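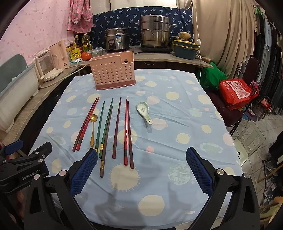
How do you store chopsticks so they stay clean and easy to grab?
Dry them lying flat, then stand them in a basket with holes in it, tips up, with enough space between them for air to get through.

Onni Pesonen
I've been meaning to do a thread on my chopstick basket for ages and October is apparently when it happens. Long one. Get a snack!

Onni Pesonen
Background: for years all our chopsticks lived in the big drawer, under the whisk and the can opener and a rolling pin that stopped the drawer from closing properly. Every dinner started with somebody rattling around in there for a matching pair.

Onni Pesonen
Then I got a pink plastic holder from Jandano (tiny shop, mostly buckets and clothespins, I love it in there). Small round holes all over, a darker pink base, and a raised back with a hole and a notch at the top. It cheers me up every single time I look at it.

Onni Pesonen
The holes are the whole reason I picked it. My old one was a ceramic jar and it was beautiful and the bottom of it was a swamp. I will say no more about the jar.

Onni Pesonen
So once a month I take everything out, wash the basket, wash the sticks, and lay the lot on the table to sort before anything goes back in. It takes me 20 minutes if I don't stop to make tea. I always stop to make tea.

Onni Pesonen
Sorting is the fun part. I line them up side by side pointing the same way, pairs together, and then I go looking for partners for the leftovers. Two pairs of red this time, and they are NOT the same red pair twice – one set has dark marbling and the other doesn't. Mix those up and dinner looks slightly wrong all evening.

Onni Pesonen
Dark green with a bit of gold on it: my favorites. Good weight, not slippery, nice with noodles. If you come over and I hand you the green ones, you should know that I like you very much.

Onni Pesonen
Then there's the long brown one with the little gold band. One stick. And a dark purple one. Also one stick. I've looked behind the stove and in the coat pockets and in the bag we take to the lake. If anybody has the other halves, please write, no hard feelings.

Onni Pesonen
I tried eating with the brown and the purple together and you can do it, but your hand knows. One hand kept wanting to tap them level on the table like that would help.
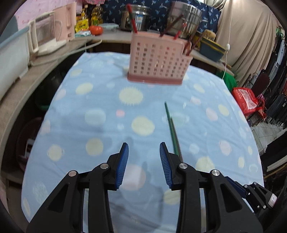
Green and brown on the blue cloth, pink basket waiting at the far end.

Onni Pesonen
People always ask about the tablecloth, so: it's a Lindska, light blue with big pale circles, and some of the circles are spiky like little suns. It's 155 cm on the long side. I bought it for a picnic and it never left the kitchen again.

Onni Pesonen
Useful side effect of a pale cloth for sorting: dark chopsticks show up beautifully on it, and so does any speck of old soy sauce you missed. I check the ends last. If one leaves a mark on my towel it goes back to the sink.

Onni Pesonen
Spoons live with the chopsticks in our house and I will defend that. There's a small gold one with a bowl shaped like a flower, too pretty for everyday, and I use it every day. Great for chili oil, great for sugar, hopeless for yogurt because it goes everywhere except your mouth.

Onni Pesonen
And the white ceramic soup spoon with the pale green leaves in the bowl! It has a small hole at the end of the handle, so you could hang it up, and I keep saying I'll put in a hook. For now it goes in the basket last, on the side, where nothing leans on it.

Onni Pesonen
My washing routine, for those who wrote to me last time: warm water, a drop of soap, soft sponge, roll the sticks between your palms a few at a time. Rinse. Shake. Flat on a towel with a gap between each one. No soaking anything wooden. Mine went fuzzy at the ends when I did that.

Onni Pesonen
If yours are wood with no finish on them, a tiny bit of oil rubbed in with a paper towel is lovely now and then. I use the Turunen board oil that I already have for the cutting board. Leave it overnight, wipe in the morning, done.

Onni Pesonen
Order of going back in, and yes there is an order: long ones at the back against the raised panel, pairs next, spoons at the front. Thick ends down, tips up. I know plenty of households do tips down. My aunt does tips down. We've talked about it.

Onni Pesonen
Keep pairs together with a loop of cotton thread if you have small kids or a big drawer. I used rubber bands once and they went sticky and left a line I had to scrub off. Thread comes away clean and you can use a different color for every person.

Onni Pesonen
Don't overfill it! I once had 46 chopsticks crammed in a Firkska mug and had to hold the mug down with one hand to pull out a pair. I thinned them out, gave most away to a friend who was setting up her first kitchen, and I haven't missed them.

Onni Pesonen
(Then I found another behind the bread box, so it was 47 the whole time. Which at least explains why the pairs never worked out.)

Onni Pesonen
What to do with singles: stirring paint, poking holes for seeds, propping up a floppy basil plant, testing whether oil is hot enough, getting the last of the jam, cleaning the groove around the sink drain. The purple one may be headed for the basil. I'm giving its partner till spring.

Onni Pesonen
A few of you wanted to know if a basket like mine is steady. Pretty steady on the table. On the counter I push the back of it up against the wall and it stays put even when I yank something out in a hurry.

Onni Pesonen
Next month I'm doing the ladle situation. We have too many ladles. Send me your chopstick setups in the meantime, I want to see all of them – jars, drawers, shoeboxes, whatever you've got!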